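Chapter 3
Rules for Testing in Simulation
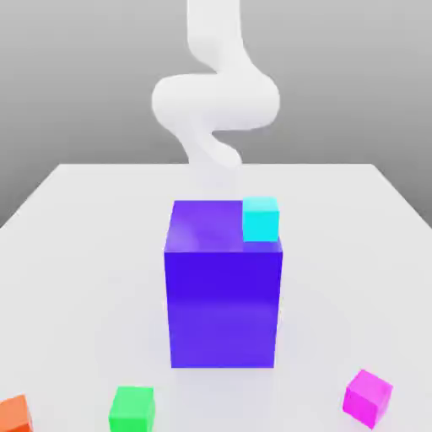 Figure 3.1 Simulated stacking task with a large blue box and small coloured cubes. The arm is above the box.

In October, Mihret Dinsa sent a test report to her customer at Plukgate. The report said that the stacking program had passed 284 trials. The customer wrote back with one question: passed according to which rule? She could not answer it well. Two engineers at Skelleo had judged the trials, and each of them had used a different idea of what "on the box" means. For one, a cube standing close to the edge was a pass. For the other, it was a failure.

This chapter is about such rules. A simulated task looks simple, and for this reason people often begin to run it before they have written down how it will be judged. Look again at Figure 3.1. The cyan cube rests on a back corner of the box, and the other small cubes are on the table. Is the position of the cyan cube acceptable? The figure alone does not tell us. We need a written criterion, and we need it before the first trial — not after we have seen the results.

In Section 3.1 we define the terms trial, start state, end state and pass criterion. Section 3.2 explains how to record a start state so that another laboratory can repeat it. Section 3.3 treats the limits of simulated evidence, and what must be tested again on the real machine. There we follow the test plan that Oratile Nel wrote for the Yilma cell, in which 36 start states were fixed in advance and no one was allowed to change them later.

Before you read further, please write your own pass criterion for the task in Figure 3.1. Use at most 2 sentences. Keep the paper, as you will need it for Exercise 3.4.

3.1 Terms used in a test plan

A trial is one run of the program from a recorded start state to a recorded end state. A run which the operator stops by hand is also a trial, and it must stay in the report.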